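8月の進捗報告(共用ミニ冷蔵庫の整備)

お世話になっております。Favby館の休憩室、今月もなんとか報告できるところまで来ました!

まずお金の話から。ご支援いただいた分で小型冷蔵庫を4台入れ、残りは棚板の替えと掃除用品に回しました。領収書はRoncombeの分だけまだ届いておらず、来月まとめてお送りしますね(催促はしています…)。設置先は2階が2台、3階と301号室に1台ずつです。301号室はコンセントが奥にしかなくて、机を全部ずらす羽目になり、半日つぶれました。でも窓側が広くなったと好評なので、まあよかったかなと。

利用登録はほぼ50人。Zuditier棟の方からも「使っていい?」と聞かれるようになって、うれしい反面、中がすぐいっぱいになりそうで少し心配しています。

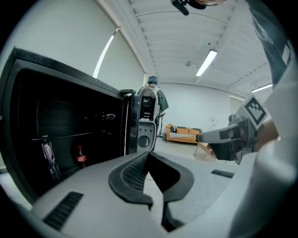

飲み物の置き方は、今月いちばん話し合ったところです。最初は「上の段は食べ物、下の段は飲み物」と紙に書いて貼ったのですが、背の高いボトルが入らないという声が出て、棚の高さから考え直しました。黒い小型のタイプは仕切りの棚が1枚だけなので、下の段にコーラともう1本、くらいの余裕がある並べ方だと、奥まで手が入って取り出しやすいんです。ぎゅうぎゅうに詰めるのはやめて、この感じを目安にしようと思っています。

来月は名前シールの配布と、月末の中身の一斉整理をやります。Muñozの保冷ボックスを借りられるか問い合わせ中で、だめなら午前と午後に分けて作業します。シール代が少し足りないかもしれないので、その件はまた別にご相談させてください。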